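Flongate suspende las pruebas de clasificado de flor artificial tras un fallo en la pinza

La parada afecta a la célula de dos brazos que la empresa prepara para Turnel. No hubo heridos. El software de control seguirá bloqueado en modo manual hasta que termine la revisión.

Flongate ha detenido las pruebas de su célula robotizada para ordenar flores artificiales después de que uno de los brazos cerrara la pinza sin recibir la orden correspondiente y siguiera bajando hacia la mesa. El incidente se produjo en marzo, poco después de las 11 de la mañana, en la nave que la empresa ocupa en el polígono de Ornemham, y se ha conocido ahora a través del informe interno remitido al cliente.

Según ese documento, el brazo derecho debía situarse sobre una hortensia, esperar la confirmación del sistema de visión y cerrar los dedos sobre el tallo. El cierre se adelantó. El controlador interpretó que la pieza ya estaba sujeta y pasó al movimiento siguiente, con la pinza todavía en descenso. El límite de fuerza, que tendría que haber cortado el recorrido al primer contacto, tardó 269 milisegundos en actuar. El valor máximo admitido en la especificación es de 30.

El golpe dobló uno de los dedos de la pinza y dejó una marca en el tablero. La persona que supervisaba la prueba se encontraba fuera del alcance del brazo y accionó la parada de emergencia, que respondió con normalidad.

La célula trabaja con rosas rojas y hortensias azules artificiales, colocadas sobre una mesa blanca con los tallos hacia el borde delantero. La tarea consiste en recoger las piezas de una en una, separarlas de las hojas sueltas y agruparlas para el montaje de ramos. El proyecto comenzó con un solo brazo y pasó después a la configuración doble, que es la que estaba en pruebas cuando ocurrió el fallo.

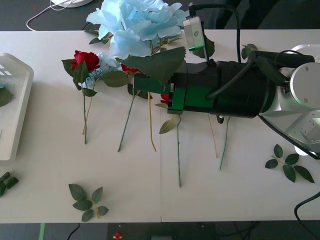
Para Anikó Kozma, el retraso de 269 milisegundos es lo más grave del informe, por encima del cierre a destiempo. Una pinza que se cierra antes de hora estropea una flor, escribió en la lista de correo en la que se difundió el documento, pero un límite de fuerza que llega tarde deja sin protección a quien tenga la mano en la mesa. Kozma pidió además que se publique el registro completo de la sesión y que se aclare si el mismo retraso aparecía ya en ensayos anteriores.

Johannes Maluleke, responsable técnico de Flongate, confirmó que el registro existe y que se entregará a Turnel, aunque no adelantó si se hará público. Explicó que el origen más probable del cierre está en una actualización del módulo que comunica la cámara con el controlador de la pinza. La nueva versión reutilizaba un mensaje de confirmación del ciclo anterior cuando la imagen tardaba en llegar. "El sistema recibía un visto bueno que correspondía a otra flor", señaló.

El retraso del límite de fuerza tiene otra causa, todavía sin determinar. La empresa estudia dos posibilidades: un filtro mal ajustado en la lectura del sensor de muñeca, o una saturación del bus de comunicaciones al funcionar los dos brazos al mismo tiempo. La segunda hipótesis explicaría que el problema no se detectara en la fase de un solo brazo.

Antes del incidente se habían completado 600 ciclos de recogida con la configuración doble. En 11 de ellos la pinza soltó la pieza antes de tiempo o la agarró por las hojas, fallos que el equipo consideraba de calidad y que no se comunicaron como incidencias de seguridad. Ese criterio también se va a revisar. Setsuko Sakai, que coordina el proyecto por parte de Turnel, ha solicitado que se vuelvan a examinar los 11 casos para comprobar si en alguno hubo un cierre sin orden.

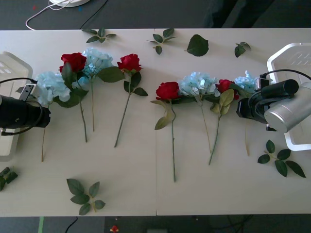

La revisión se hará en dos partes. En la primera, Flongate volverá a la versión anterior del módulo de visión y repetirá la secuencia completa con los brazos a velocidad reducida. En la segunda se medirá el tiempo de respuesta del límite de fuerza en cada brazo por separado y después con ambos en marcha. Las mediciones correrán a cargo de Farkas, una firma externa de ensayos que no había participado hasta ahora en el proyecto.

Mientras tanto, los brazos solo pueden moverse en modo manual, con el mando de habilitación pulsado y sin ninguna persona al alcance de las pinzas. La reposición de flores en la mesa se hará con los motores sin alimentación. Hasta marzo bastaba con poner el programa en pausa, una práctica que el informe califica de insuficiente y que figuraba en las instrucciones de uso de la célula desde su primera versión.

Las instrucciones se han corregido ya en ese punto. También se ha añadido una comprobación del límite de fuerza al arranque de cada turno, que se realiza contra un bloque de espuma y queda anotada en el registro.
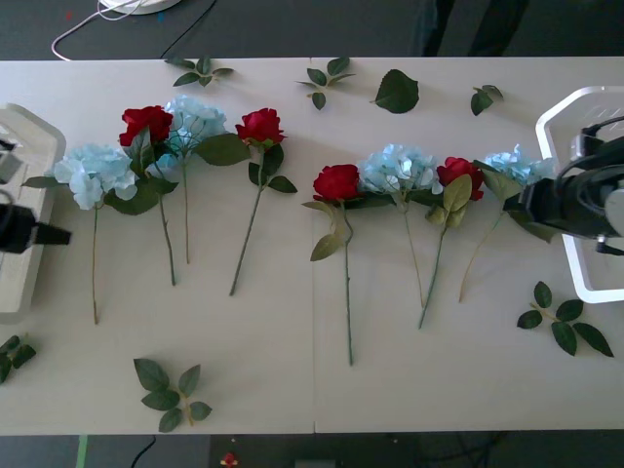
El dedo dañado se ha sustituido y la pieza original se conserva para el análisis de Farkas. Flongate no prevé cambiar el modelo de pinza, aunque sí probar unas puntas más blandas, que en principio dañarían menos los pétalos y reducirían la fuerza en caso de contacto.

El calendario de entrega queda en el aire. Turnel esperaba instalar la primera célula en su taller de ramos antes del verano y no ha querido dar una nueva fecha. Sakai indicó que el contrato sigue vigente y que la instalación dependerá del resultado de las mediciones. Entretanto, el taller mantendrá el clasificado a mano.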